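Home | Browse topics | Ask the community | Log in

Community Help > Robotics > Teaching and demonstrations

Hand guiding or remote control for pick and place? My demonstrations are not consistent

Posted by flendstead_lab, Wednesday

Hello everyone. I am working at a small training workshop in Flendstead and I am responsible for recording demonstrations on one arm with a two-finger gripper. The task is simple to say: pick up one piece of fruit or vegetable and put it on the plate. I have recorded 328 demonstrations until now. In the first part I held the arm with my hands and guided it, and in the second part I used remote control from a small handheld controller.

When I train on both parts together, the arm behaves strangely. It goes well to the object, then it stops just above it and makes small movements left and right, as if it cannot decide. The banana is the worst. With the apple it is better, but not always.
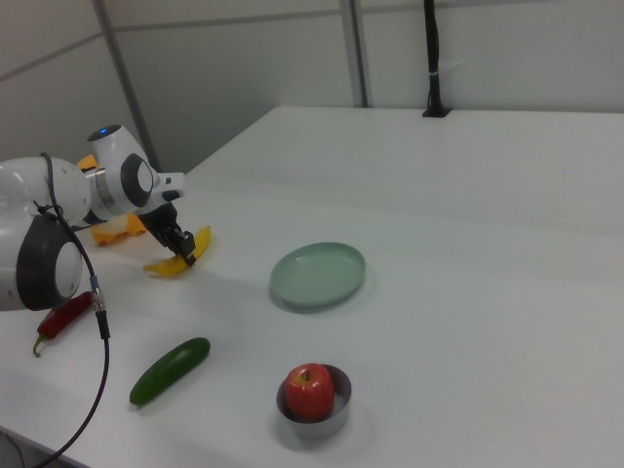
I also should say that with remote control I am slow in the last few centimetres, because I am afraid to push the fingers into the table. With hand guiding I do not have this fear and I close the gripper much earlier. Sometimes I take the banana in the middle and sometimes near the end, depending on how it is lying.

My questions are these. Should I throw away one of the two parts? And is it better to always grasp the same place on the object, or is variety good for the learning? My supervisor would like to have 2000 demonstrations before December and I do not want to record so many in the wrong way.

Thank you in advance and sorry for my English.

veltia_user
Member

Your English is fine, please do not worry about it. It is my second language also.

I had almost the same behaviour last winter. I think you have two different problems and they are mixed together.

The first one is the pause. If you wait above the object in many demonstrations, the arm learns that waiting there is part of the task. From the position alone it cannot know when the waiting is finished, so it stays. I wrote a small script which removes the steps where the arm and the gripper are both almost still. Be careful with the moment when the fingers are closing. The arm is not moving then, but you need those steps, so check the gripper value as well as the joints. After this my pauses became much shorter, but they did not disappear completely.

The second one is the grasping place. If the banana lies in the same direction and you take it one time in the middle and the next time at the end, the learner may try something between the two. I would choose one rule and write it on paper beside the controller. My rule for long objects was: fingers across the body, close to the middle, wrist turned to follow the object. It is the same rule for a cucumber. For a chili pepper I had to go lower, and I practised this many times before I recorded anything.

Variety is good, but put it in the position of the objects and the position of the plate. Keep your own habits boring.

About throwing away: do not delete. Put the hand-guided part in a separate folder and train only with the remote control part first. If your camera was recording during the hand guiding, look if your arms and sleeves are in the video. Mine were in almost every one, and of course they are not there when the robot works alone.

boston_retired
Member

Just record more. I had 386 and it was bad, then I recorded more and it was good. Also check the cable is not pulling on the wrist.

vieira_robotics_club
Trusted member

I agree with veltia_user on most points, and I would add some practical things.

For the fear of touching the table, set a lower limit for the height in your control software, if it permits this. I put mine 2 millimetres over the surface - after that I could go down at normal speed and my demonstrations became more similar to each other. Also reduce the gain on the controller for the vertical direction only. If you reduce it for all directions, you will be slow everywhere and your hand becomes tired.

"Just record more" can help, but I would not do it before the pauses are cleaned, or you will have more pauses.

Please make a small test before the big recording. Take one object, one rule for the grasp, and move the object to a new place every time. Train, try it, and look only at the last few centimetres. When the banana is working, bring back the other objects one at a time. It feels slow, but I lost a whole month by doing it in the other order.

One more question for you: do you start every demonstration from the same arm position? If the start after hand guiding was different from the start with the controller, this could also explain some of the difference between your two parts.

Related topics

Gripper closes too early when replaying a demonstration
How to remove idle steps from recorded trajectories
Controller feels delayed after software update
Best height for a fixed camera beside the table
Shiny bowls and depth cameras
Is it possible to mix two operators in one data set?

Home | Browse topics | Community rules | Contact | Back to top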